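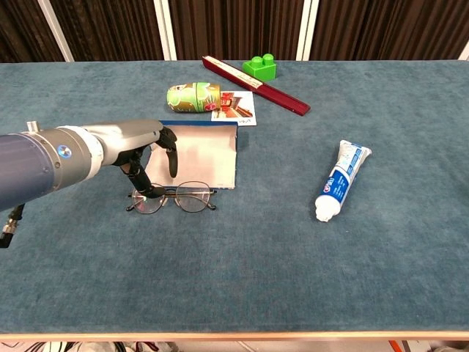
Community hall hire: electrical and room safety checklist
Kisdale Hall, Room 7
Inspected 8 Jun 2022

1. Exits and access
Main door opens fully from inside without a key. OK
Rear door. Sticks at the bottom, opens with a push. Plane the edge before July.
Path between tables at least 600 mm wide. OK once the spare chairs are stacked.
Exit sign lit. OK

2. Power
Test tags current on all hall-owned leads. One out of date, tag 478. Removed from use and put in the office.
Powerboards off the floor and not piggybacked. OK
Safety switch trips on test button. OK, reset straight away.
Wall outlet beside the sink. Cover plate cracked. Taped off, electrician to replace.

3. Tables and floor
Table legs locked. OK
Felt table covers flat, no lifted corners. OK. Vacuum these, do not wash.
Personal items such as glasses and phones cleared off tables before packing up. Remind hirers, the lost property box is full again.
Floor dry and free of leads across walkways. OK
Lino by the kitchenette. Lifting at the join, same as last time. Needs glue, tape isn't holding.

4. Fire and first aid
Extinguisher gauge in the green, pin in place. OK, serial 3875.
Fire blanket. OK
First aid kit. Short of saline and medium gloves. Reorder from Hamel.

5. Cleaning store
Clernix floor cleaner in original bottle with label readable. OK
Cupboard locked. Not locked on arrival. Key now on the hook in the office.

Result: room may be hired. Outlet by the sink stays off until repaired.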